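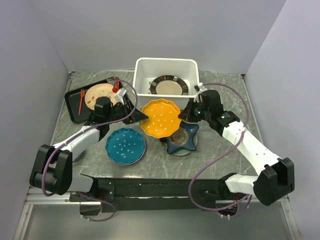
Table two, mid-session. Yellow plate up by the left gripper, white bin at the back.

27 Sep 2021

Well, I said I'd write more in here once the rules were sorted, and the rules are sort of sorted, so here I am with a cup of tea and sore feet.

Most of today went on the dishes job. If you've never had to write down how a pair of arms should clear a table, I can tell you it's a lot like writing down how a teenager should clear a table, except the arms do exactly what's on the page and the teenager doesn't. We've been using the Pirkier sheet as our house standard since January. It started as a page and a bit and it's now long enough to need its own staple, and today was meant to be the day we trimmed it back. Guess how that went! It's longer.

The first argument was over what counts as "a setting". The old wording said every session begins from a cleared table with the dishes laid out flat and apart. Lovely idea, but that isn't what a kitchen bench looks like after tea, is it? So the new wording lets dishes overlap. Today we had the navy star dish sitting right on top of the pale teal-grey plate, with just the rim showing round the points, and under the old rule I'd have had to separate them before we could begin. Now it's allowed, provided you write "stacked" on the run sheet and say which one's on top. I was in favour. I've been in favour for months, to be fair, and I've been quite boring about it at lunch.

Second argument was the glass. There's a little clear glass up near the cream plate (the one with the orange and red motifs, my favourite of the lot) and somebody wanted clear things banned from mixed settings altogether until the Hultitz people have been back to look at the vision side. I can see why. Clear glass is a pain. But if we only ever practise on the easy stuff then we'll only ever be good at the easy stuff, and I said so, possibly a bit loudly. We landed on a compromise: clear items stay, no more than two on the table, and the person at the stop button keeps a hand on it the whole time a gripper is on that side. Which is rule 9 now. It used to be rule 9b and I'm very pleased it's been promoted.

The stop button rule itself we didn't touch. I wouldn't let anyone touch it. One person on the button, and that person isn't also on the keyboard, or on the phone, or eating a muesli bar. I learned that one at Heinonen, where they were lax about it, and I came away with a real thing for stop buttons. I probably do go on.

Then cables. Oh, the cables. I love the purple, it's a cheery colour and you can spot it from the doorway, but the loops are generous, and the left one goes right up over the cream plate. The sheet used to say "cables to be kept tidy", and I've crossed out "tidy" in three separate drafts now because it means something different to every person who reads it. My version says: before each session, walk both arms through their full reach by hand at the slow setting and watch the loops, and if a loop touches a dish, re-dress it and do the walk again. Nothing fancy. It adds a few minutes and there was some sighing about the few minutes, but it went in.

I also put in a line about the hanging bits under the front bar. There are loops down there too and some little white connectors dangling on the right side, and I'd like those clipped up, or at least looked at and signed for, before anyone pulls a stool in. I've written it as "should" for now and I'll try for "must" next time round. You pick your battles.

We did get some proper runs in. I kept the log for the afternoon and I'm happy with how it reads, apart from my handwriting. The form has a box for where the bin starts, a box for what's already in it, and a box for anything lying loose, so today I've got "back centre", then "one round plate, brown rim, leaning" and then "orange fork, on black tray, tines to the back". It feels silly to write down which way a fork is pointing. Then you try to set the same table up again a fortnight later and you'd kiss whoever wrote it down.

The log number is up to 618, by the way! I remember when we were at 94 and I thought that was heaps.

The one I lost was crockery colours. I wanted a standard list of names, so that the scalloped bowl with the white dots is always "teal-blue bowl" and doesn't turn up as green on one sheet and turquoise on another. Everyone agreed it was a good idea and then we spent ages on whether the star was navy or just dark blue, and after that it got parked. I've written my own list on the back of the clipboard and I'm going to use it anyway – quietly – and see if it catches on.

Drurnach want to see the new sheet before they'll let us run with the door open to visitors, so I have to type the whole thing up clean, with the rule numbers fixed, because moving the glass rule has thrown everything after it out by one. Need to check the cross-references as well. Rule 14 still tells you to see a rule that we deleted in winter.

Other bits: ordered more of the white clips. Bench wants a wipe. Must remember to take my good pen home, it's still on the string by the booth.

Soup for dinner, then bed.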